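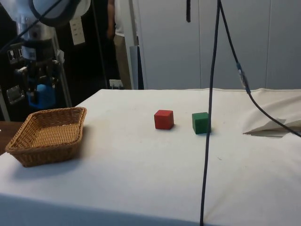 Monday, late

Spent the evening on the white cloth again. I bought it in April because it looked calm and Scandinavian in the Fjeld catalog, and it has been calm the way a toddler in church is calm. The gray smudges are faint but they have been through the wash 4 times now and I think they live here. I tried the Prornness stain bar on a corner. The corner smells of lemons and is still gray.

The wicker basket has gone on the left side of the table, at a slant, which makes it look as if I just set it down casually. I spent a good while on that slant. Nothing in it yet. The plan was bread, then fruit, then mail, and I have rejected all of them as too much of a commitment.

Two blocks out, the red one and the green one. They came in a bag from the thrift place in Prasham, two dollars, and I have become fonder of them than of most of my furniture. Red a little farther back, green closer to the front. I moved them together and they looked like they were whispering, so I moved them apart again. This is what I do with my evenings now.

Still have to deal with the other bit of white fabric, bunched up at the back on the right like a very small campsite. It wants ironing. The iron is in a box marked Plorkance, along with more than 1,000 other things I was going to unpack by summer.

Bed at nine, I said. It is well past that and I have just gone back and turned the basket again.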